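Training in sim only, does it carry over to the real kitchen?

September, posted by Gwynne

Trying to copy the Plellumix result with our two-arm setup. Policy trained on 900 rendered demos, cup and basket task, zero real ones. Works fine in sim, falls apart on the real counter. Is the paper leaving something out or is it me?

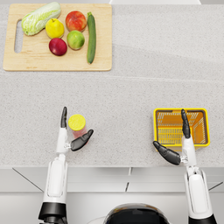
Same prompts and same control rate as theirs btw. Only thing I changed is the hand model.

Štěpánka Zeman
Hand model is your problem, probably. Check thumb joint limits first. Then mix in a few real demos, we used 21 on top of 1,000 sim and grasps got way better. Also randomize the counter texture and lighting, the paper burries that in the appendix.

Jadik
more data. always more data

Comments

Gwynne: thumb limits were wrong!! retraining now, thx

zosuvgate_lab: how many real trials did you score on? we did 639 and the numbers still jumped around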